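Subject: Re: [biststead-homes] Sealing a stone worktop, how often?
Date: Wednesday, July 14, 2021

Hello all,

Thank you for the answers to my first message. I reply under the part which I think is still open.

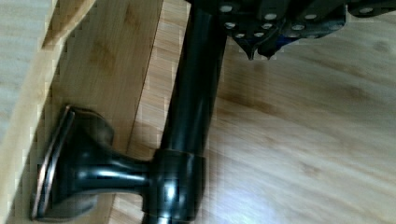
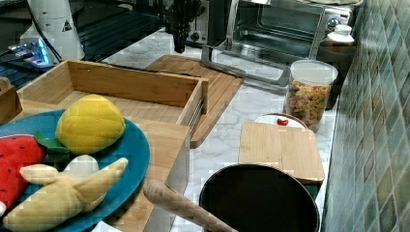
> The man from Cludonari told us to seal every May and not to
> worry in between. We did so for three years, and there is still
> a dark ring beside the hob. Is the sealer bad, or are we
> putting it on wrongly? Also, does it harm the tiles if some
> of it goes on them?

I do not think the sealer is bad. A ring beside the hob is very often oil, and if you put sealer over oil, the oil stays inside the stone. Please clean first, then leave the surface alone for 48 hours before you seal. On a white and grey marbled top like the one in the second photo, with glossy tiles along the side, I would put masking tape on the lowest row of tiles before starting. The sealer does not enter the glaze, but it dries there as a dull film and it is tiring to rub off.

For the oil I used baking soda mixed with water to a thick paste, covered with kitchen film and left overnight. I had to do it twice. Please do not use vinegar or lemon, even if the bottle says "natural", because on real marble it takes away the shine.

About the price: I asked at two places. Escobar wanted 306 pounds for cleaning and sealing together, and the workshop in Kenwood wanted 169, but without the corner behind the sink. I decided to do it myself.

One question from my side. Has somebody tried the water drop test on a polished top? My drop stayed on the surface for a long time in one place, and near the sink it went dark quite fast. Should I seal only the part near the sink, or will I then see a border?

With kind regards to everybody on the list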